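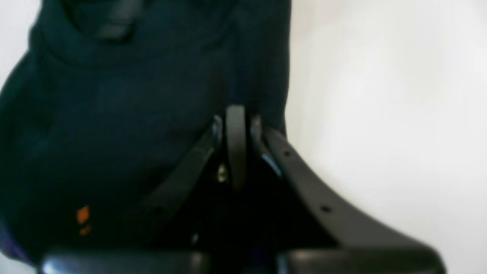

Navy top with the little orange marks, laundry corner, Plodwood house.

LAUNDRY AND FOLDING AREA CHECK, with my comments
Done by: Liv Haugen
Copy to: Venla Oksanen, Jhair Tamayo
Month: March

Hi all, same list as last time, and I've scribbled more than usual (sorry Venla, I know you like the short version!). OK means OK, FIX means somebody please fix it, and WATCH means I'll look again in April.

1. Walkway clear from door to machines: OK
Lovely, I could walk straight through with a full basket. The ironing board is back on its hook too.

2. Dryer lint screen cleaned: FIX
I pulled out a wad the size of a mitten. Every load, please, even if it's only two towels. I've taped a note to the lid.

3. Dryer vent hose and outside flap: WATCH
The hose is fine, no kinks. The flap is a bit sticky and I had to flick it with my finger to get it to swing. Jhair, could you have a look when you do the eavestroughs?

4. Washer hoses and taps: OK
Dry all the way round, and I ran my hand along the back to be sure. The cold tap is stiff but it closes.

5. Cords and plugs: FIX
The iron cord has gone fuzzy near the plug. I've put it on the top shelf with masking tape around it, so please don't take it down. There's a spare in the hall closet, the old Prukwood one, and it works fine.

6. Drawstrings, hoods and pockets: WATCH
Thick hoodies and sweatshirts are my pet peeve, you all know this. Tie the strings before they go in the wash, zip any zippers and turn the pockets out. Jhair's work jacket had 16 screws in it and they made a terrible racket in the drum. Dark things go in together on cold, and anything bulky gets a second tumble, as the folds around the hood stay damp long after the sleeves feel done. 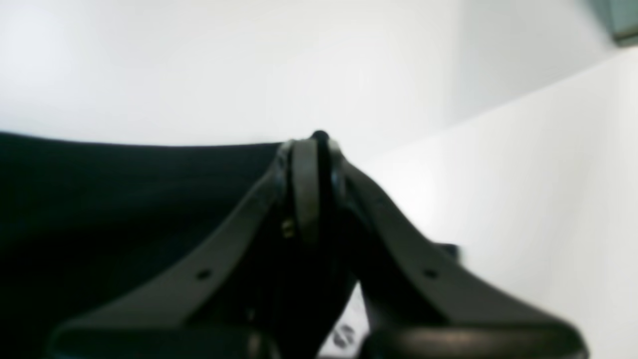

While I'm on the subject, please don't put things away until you've felt inside the hood and under the arms. The musty smell in the Skolitz cupboard last month was one damp sweater at the bottom of the pile, and I ended up rewashing the whole shelf.

7. Detergent and bleach stored up high, lids on: OK
All lids tight. The big jug is nearly done, so I'll pick one up on my next run into town.

8. Shelf fixings: WATCH
The left bracket moves a little when I lean on it. Keep the heavy blankets down low for now.

9. Smoke alarm tested: OK
Loud! Scared the cat right off the windowsill.

10. Light over the folding spot: OK
New bulb in and what a difference, I can tell navy from black again.

Left to do: iron cord (Venla), vent flap and shelf bracket (Jhair), lint screen (every one of us).

Liv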